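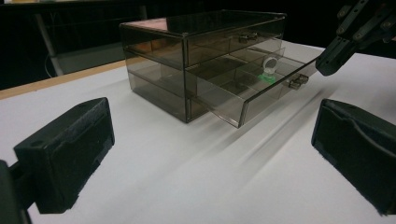
Smoky acrylic drawer organizer with the lower drawer pulled out

Keeping small drawers in order

Small drawer units fill up fast and rarely get emptied. The method below works for a desk, a bathroom shelf or a sewing corner, and takes part of an evening.

Start by tipping everything out onto an old towel. Throw away dried-up pens, single earring backs, expired tablets and keys that fit nothing in the house. Batteries go in a separate bag for recycling. Tape over the ends of 9-volt ones first.

Sort what is left by how often you use it. Daily things go in the top drawer. Spare things go lower down. If you only reach for something in January, when the tax papers come out, it belongs in a box in the closet.

Cleaning acrylic

Take the drawers all the way out if the unit allows it. Blow or brush the grit off before you wipe, or you will drag it across the surface. Wash in lukewarm water with a drop of dish soap and a soft cloth. Paper towels leave fine scratches, and they show more on dark plastic than on clear.

Do not use window cleaner with ammonia, rubbing alcohol or acetone. They can cloud acrylic or leave tiny cracks along the joints. Sticky label residue comes off with a little cooking oil left on for a few minutes – wash it again afterward.

Drawers that stick

Check the back first. A paper clip or a folded receipt behind the drawer is the usual cause. If the runners are clean and it still drags, rub a plain white candle along the bottom edges and wipe off the crumbs.

Drawers that slide too easily can be slowed with a narrow strip of felt on the underside. Matěj Říha wrote in to say he uses the loop half of old Velcro for this, and it has held up well in his workshop.

Liners

Cut liners 4 mm short on each side so they lie flat. Thin cork is best for screws and drill bits. For makeup, use something you can rinse.

Labels

Put them on the front edge, never on top. Masking tape and a pencil will do until you are sure the arrangement suits you.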